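About our team

Hurkora is a small company that builds and maintains hand-held grippers and the recording equipment that goes with them. Our customers use the grippers to show a task by hand, and later a robot learns from these recordings. We started in one room of the Planthorpe building, and we are still in the same building, only now with more floor and a better window.

The company has three departments: design, software, and the one this page is for. We look after the machines when they are already made. If a gripper comes back with a bent finger, a tag that is peeling or a light that does not turn on, it comes to our benches. New grippers also pass through our hands before they go to anyone, so we see each of them at least twice in its life, and some of them much more often than we would like.

The department is led by Revathi Menon. She came to us from the repair of sewing machines, and she brought from there the habit to write everything on a card. Every gripper pair has its own card, with the date of each check and the name of the person who did it. We tried once to keep these cards only in the computer. After one month we printed them again.
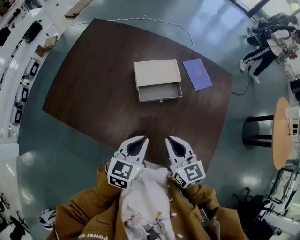
Gripper Setup and Repair Department

Our work with one pair of grippers goes in the same order each time. First we clean the fingers with a soft cloth and look at the tips. The tip is the part which suffers most, and a small cut in it can change how the finger holds a thin object, for example the knob of a small drawer or the edge of a booklet. If we find a cut, we change both tips of the gripper, also when the second one looks good, so that they wear together.

Then we check the tags. The black-and-white pattern must be flat, clean and complete, because the software finds the position of the gripper from it. We do not wipe the tags with alcohol. We did it in the first year, and the print became gray at the corners. A dry brush is enough. When a tag has to be replaced, we use the metal guide that our colleague workshop Bartoš made for us, and we leave the glue for 20 minutes before anybody touches the cube.

After this comes the electrical part. We connect the gripper, wait for the green light, and open and close the fingers 100 times by hand. It is boring work and we take turns. A cable with a weak place will usually show itself during these movements, and it is much better that it happens with us than with the customer.

The last step is a trial at the table. One person takes the pair and works with simple things from daily life: a cardboard box with a drawer, a notebook, a cup. We keep the table at normal height and we do not prepare the objects too nicely. The trial takes 14 minutes, and then the recording is compared with the previous one from the same pair. If the two recordings show the opening of the fingers differently, the pair goes back to the first step and its card gets a red line.

For repairs we keep spare fingers, cubes and cables in the store, under the name Jokedura. This was the working name of our first gripper, and it is still printed on the boxes of parts, so please do not be surprised if your parcel has this word on it. Most repairs leave us in the same week. In October, when the universities begin their projects, it can take longer.

We have 26 pairs in our own loan stock. A customer whose pair is in repair can borrow one of them without payment, and we ask only that the tips come back with the protective caps on.

Visitors are welcome in the workshop if they write to us before. Our next open afternoon is on 20th January, and you can bring your own grippers for a check. Please bring also the cable you normally use with them. Many faults that we are asked to find in the gripper are in the cable.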